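2023-05-06 - For immediate release

# Suvstead Cider Works brings back Orchard Door Day, and there are 600 bottles waiting

**Suvstead Cider Works is throwing its taproom open for the seventh year of Orchard Door Day, and this time the star of the afternoon is Berrada, a barrel-aged cider with sour cherries that has been resting since November.** Pouring starts at noon and goes until the kegs are empty or the sun drops behind the press barn, whichever comes first!

Berrada is the cider our regulars ask about all winter long. It begins with three kinds of apples from the slope behind the barn (Kingston Black, Golden Russet and a crabapple that Murray Pryor's father planted and never labeled), pressed together and fermented slow and cool. After that it goes into used rye barrels with whole sour cherries, pits and all, and we leave it alone for as long as we can stand it.

"I pulled a sample in the first cold week and went straight to the house to wake up my brother," said Murray Pryor, head cider maker. "It had that almond thing from the cherry pits and a big tart finish. We've made this cider before, but it has never been this red."

Murray's brother Alby runs the orchard side, and he gets a lot of the credit this year. A dry late summer gave us small apples with thick skins and plenty of sugar, and Alby held off picking the Russets well past the point when most of us were getting nervous. The wait paid off. The juice came in rich and dark, and the whole barn smelled like baked apples for days.

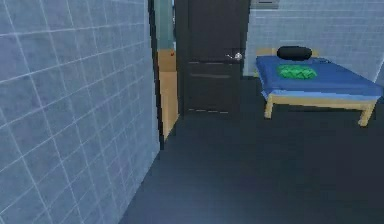 The cherries come from Cekarico Farm, two valleys over, where Hema Sastry grows them without irrigation on an old gravel bed. She picks late and sorts by hand, and she drove the last load over herself with the windows down. We added 723 pounds of them across the barrels, more than any batch before it, and you'll taste every one.

"People think sour cherries are only for pie," said Sastry. "I love pie! But put them next to a good bitter apple and they really wake up. I'm coming for the first pour and I'm bringing my sisters."

There are 600 bottles of Berrada for sale, all hand-numbered, with a limit of two per person until three o'clock. If any are left after that, take what you can carry. A small amount went into kegs so that everyone can have a glass on the day, even folks who'd rather not bring a bottle home.

## What else is pouring

Berrada won't be alone on the board. The taps will also have:

- **Wavano**, our bright, dry table cider, poured from the first keg of the new season. It's light, a little lemony and very good with salty food.
- **Press Barn Perry**, made with pears from five backyards in town. We only got enough for one keg, so come early if you're a pear person.
- **Windfall**, an unfiltered farmhouse cider with a bit of funk. Alby drinks it with cheddar and will tell you to do the same.
- **Soft cider and cherry soda** for kids, drivers and anybody who just feels like it - the soda is made with the same Cekarico cherries. 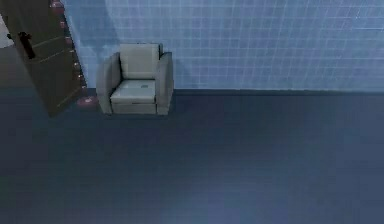
## Food, music and a walk in the trees

Lindsay Doolan is back at the outdoor oven with her potato flatbreads, and she's adding a pork and apple sausage that she worked on with Murray through the spring. There will be a meatless version with roasted onions and mustard greens. Her cherry hand pies sold out before two o'clock last year, so she's baking double.

Alby leads orchard walks at one and three. They take half an hour or so, the ground is uneven, and boots are a good idea. Dogs on leashes are welcome on the walks and on the lawn, but please keep them out of the barn.

Fiddle tunes start at two on the lawn. Bring a blanket if you have one - we never own enough chairs.

## Details for visitors

**Where:** Suvstead Cider Works, 2801 Mill Slope Road. Park in the lower field and follow the painted barrels up the hill.

**Cost:** Free to come in. Glasses, flights, food and bottles are priced separately, and we take cards and cash.

**Age:** All ages are welcome. Please bring ID if you plan to drink or buy bottles.

**Rain plan:** We pour in the rain. The walks may be shorter and the fiddles will move into the barn.

Bottles can't be reserved ahead of time, and we don't ship this one. Any Berrada that makes it through the day will be sold at the taproom counter the following week.

## About Suvstead Cider Works

Suvstead Cider Works is a family orchard and cidery run by brothers Murray and Alby Pryor. The cidery grows most of its own fruit, buys the rest from neighbors, and presses every fall in the barn their grandparents built.

**Press contact:** Isla Ormsby, taproom manager. Isla can set up tastings, interviews and orchard visits for writers before the event, and she's happy to hold a bottle of Berrada for review if you ask her in advance.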